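La sala Gillau reúne los dibujos de Hanna Hrytsenko sobre las casas prestadas

19 de junio de 2022

La exposición se titula Wenen y ocupa las dos plantas de la sala Gillau. Son 106 dibujos sobre papel, una pieza sonora y un libro. Es la primera muestra individual de Hanna Hrytsenko en esta ciudad, donde la artista vive desde enero. La entrada es libre.
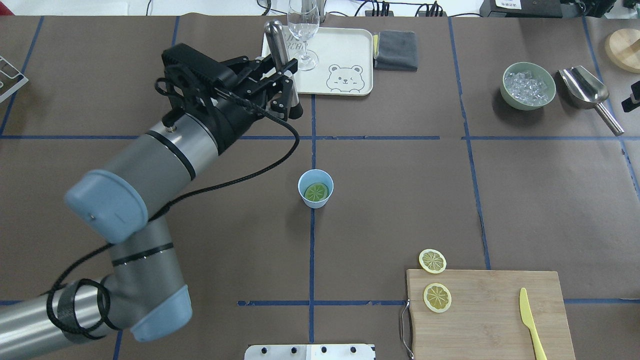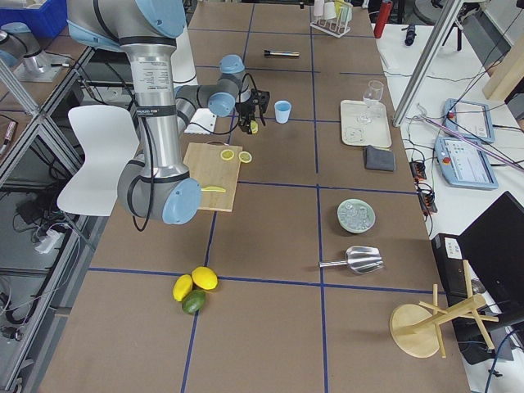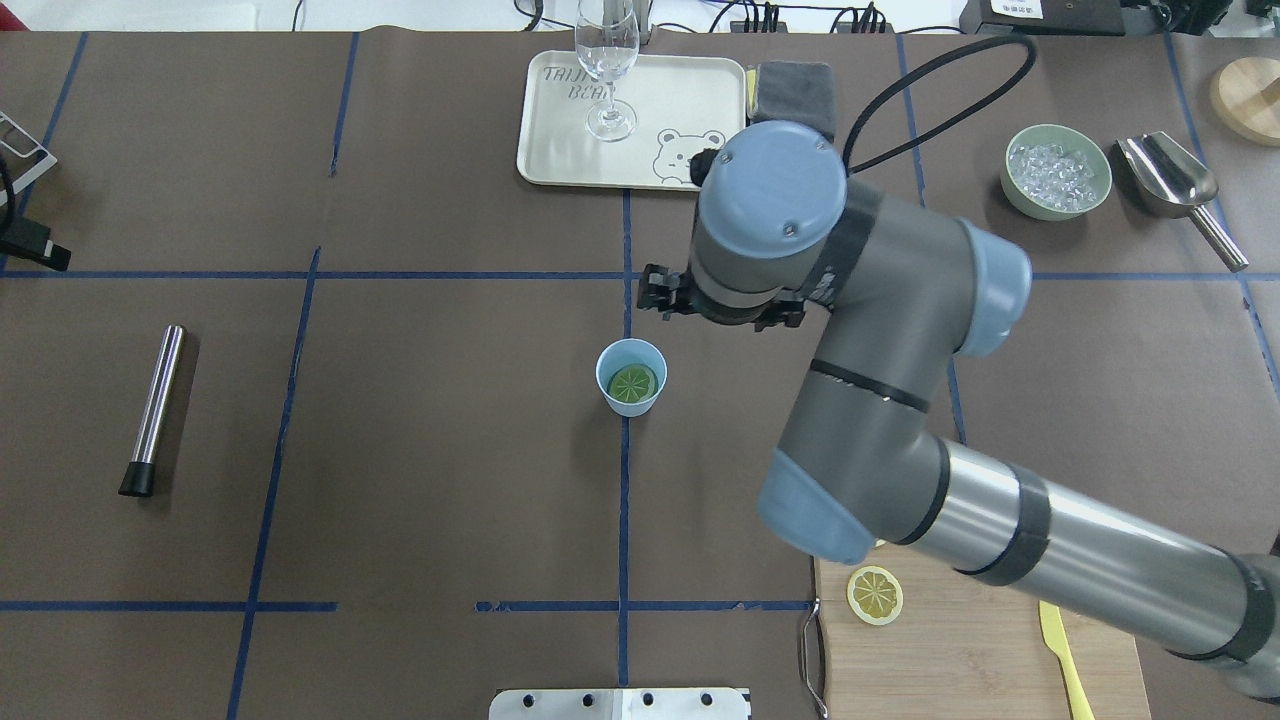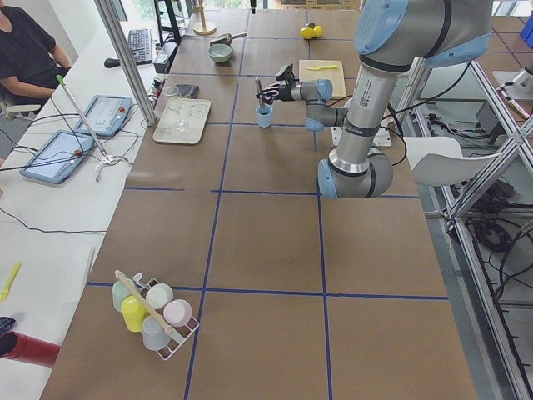

Hanna Hrytsenko dibuja habitaciones en las cuales ha dormido como invitada. Empezó con el cuarto de una tía y continuó con los pisos de amigos, con dos pensiones y con la casa de una profesora que le dejó las llaves durante un verano. Cada habitación está representada desde arriba, sin perspectiva, y dividida en cuadrados iguales. Quien mire las fotografías que acompañan esta noticia puede hacerse una idea de cómo funciona la retícula: las tiras de cinta azul cruzan la superficie marrón y una cosa pequeña, como el vaso azul claro de la última, queda enseguida situada respecto a las líneas. En los dibujos de Hrytsenko la línea es de lápiz duro y casi desaparece cuando uno se acerca, pero desde el otro lado de la sala se lee muy bien.

La artista explica que la cuadrícula no tiene para ella un sentido técnico. «Cuando me despertaba en una casa que no era mía, necesitaba saber dónde estaba cada cosa antes de poner los pies en el suelo», dijo durante la presentación a la prensa. «Hacía una especie de mapa en la cabeza. Después lo pasaba al papel, y a veces me equivocaba. Los errores los he dejado.» En varios dibujos se observa, en efecto, una puerta corregida o una ventana que aparece dos veces.

La comisaria de la muestra, Radoslava Malý, ha preferido no ordenar las obras por fechas. El recorrido comienza en la planta baja con las habitaciones más grandes y sube hacia las pequeñas, de modo que el último dibujo, colgado junto a la escalera de servicio, representa un sofá en un pasillo. Malý conoció el trabajo de Hrytsenko hace varios años, cuando las dos compartían un estudio mal calentado, y reconoce que al principio no le interesó mucho. Le parecía demasiado silencioso. Cambió de opinión al ver juntos los dibujos de una misma casa, hechos en visitas distintas, donde la cama se mueve poco a poco de una pared a la otra.

Este grupo se puede ver ahora en la planta superior, en una pared pintada de gris. Son los dibujos de la casa de Alina Lungu, ceramista y amiga de la artista, que asistió a la inauguración y que no había visto la serie completa. Lungu contó que en aquella época cambiaba los muebles de sitio cada vez que no podía dormir. No sabía que su invitada lo estaba registrando. «Me dio un poco de vergüenza y también me gustó», comentó. Una de sus piezas, un cuenco con el borde roto y pegado de nuevo, se muestra en una repisa cerca de los dibujos. Es el único objeto tridimensional de la exposición.

La pieza sonora es de Rajkumari Kaushik y se escucha con auriculares en un banco de la planta baja. Dura 40 minutos y está compuesta con conversaciones grabadas en cocinas y en escaleras, entre la artista y las personas que la alojaron. Se habla de llaves, de toallas, de quién se levanta primero. Kaushik ha mantenido los idiomas originales y no ha añadido traducción, una decisión que podrá molestar a una parte del público. En el banco hay una hoja con un resumen de cada conversación, pero es muy breve y la letra es pequeña. Quien quiera escuchar la pieza entera hará bien en venir por la mañana, porque solamente hay dos pares de auriculares.

La compositora trabajó con la misma regla que la dibujante: no repetir nunca una grabación para obtener un sonido mejor. Por este motivo se oyen frigoríficos, un perro y, en una parte bastante larga, una lluvia que casi cubre las voces. A quien escribe esta noticia le pareció la mejor parte.

El libro, publicado por la editorial Dagdag, lleva el mismo título que la muestra y sale en una tirada de 400 ejemplares. Contiene una selección de los dibujos reproducidos a su tamaño real, lo cual obligó a los editores a utilizar páginas desplegables, y un texto de Hnat Skoryk sobre la hospitalidad. Skoryk es traductor y escribe poco sobre arte. Su texto habla sobre todo de su abuelo, que tenía siempre una cama preparada para alguien que no llegaba, y menciona los dibujos solo en las páginas finales. Hrytsenko lo eligió precisamente por eso, según Malý. El libro se puede comprar en la taquilla de la sala y en la página de la editorial; los ejemplares de la taquilla están firmados.

Una parte de la exposición se presenta de manera distinta. En una mesa larga de la planta superior están los cuadernos, abiertos y protegidos por un cristal, donde la artista apuntó durante años los objetos que encontraba en cada habitación. La lista tiene 1.411 entradas. Hay lámparas, peines, un calendario atrasado, una maleta de otra persona. Los nombres están escritos en el idioma de cada casa, a veces con faltas de ortografía que la propia artista señala con un círculo. Es un material modesto y, sin embargo, los visitantes se quedan mucho tiempo delante de él. El día de la apertura se formó una cola y el personal de la sala tuvo que pedir que se circulara.

El montaje ha tenido algunas dificultades. La sala Gillau ocupa un antiguo almacén de semillas y sus paredes no son rectas, un detalle que con pinturas grandes no se nota y que con dibujos cuadriculados se nota enseguida. Durante los primeros días todas las obras parecían torcidas, aunque el nivel decía lo contrario. El equipo terminó por colgarlas a ojo. Malý admite que en la pared del fondo el resultado no es perfecto y que un visitante con costumbre de medir lo verá.

También la iluminación merece un comentario. Los dibujos a lápiz son sensibles y la sala ha reducido mucho la luz, de manera que al entrar desde la calle hacen falta unos momentos para acostumbrar la vista. Las cartelas, impresas en gris sobre blanco, se leen con esfuerzo. La dirección ha prometido que se cambiarán por otras más oscuras, y mientras tanto se puede pedir en la entrada una versión en letra grande.

La producción de la muestra ha sido financiada por la fundación Rusisura, que concedió a Hrytsenko una beca de residencia y le facilitó una vivienda cerca del río. Esta vivienda no aparece en los dibujos. Preguntada por ello, la artista respondió que todavía no se siente invitada allí y tampoco en su casa, y que no sabría desde qué lado empezar. Ha instalado su estudio en la habitación que tiene menos luz y ha dejado vacía la otra, donde pueden dormir los amigos que estén de paso. Alina Lungu fue la primera. Durante su estancia dibujó la habitación en el reverso de un sobre, sin cuadrícula y con la cama en el lugar equivocado, y Hrytsenko lo ha clavado en la puerta del estudio.

La beca incluye un encuentro con el público. Se celebrará en la propia sala y participarán Hrytsenko, Kaushik y Skoryk, con Malý como moderadora. La conversación será en inglés y en español. Se leerán además algunas páginas del texto de Skoryk, traducidas por él mismo, y quien lo desee podrá traer un plano dibujado de memoria de una habitación en la que haya estado como huésped. La artista los mirará, pero no los va a corregir ni a exponer.

Después de su paso por la ciudad, la muestra no viajará completa. Los dibujos de la casa de Lungu se quedan en depósito en la sala Gillau y el resto vuelve al estudio de la artista, que quiere continuar la serie con otro formato. De momento trabaja en unas hojas muy estrechas, pensadas para dibujar compartimentos de tren nocturno. Ha enseñado dos a los periodistas, y en una de ellas la litera de arriba está solo empezada.

Wenen. Hanna Hrytsenko. Sala Gillau, plantas baja y superior. Entrada libre. Para el encuentro con el público es necesario reservar plaza en la taquilla. La planta superior dispone de ascensor; se accede por el patio.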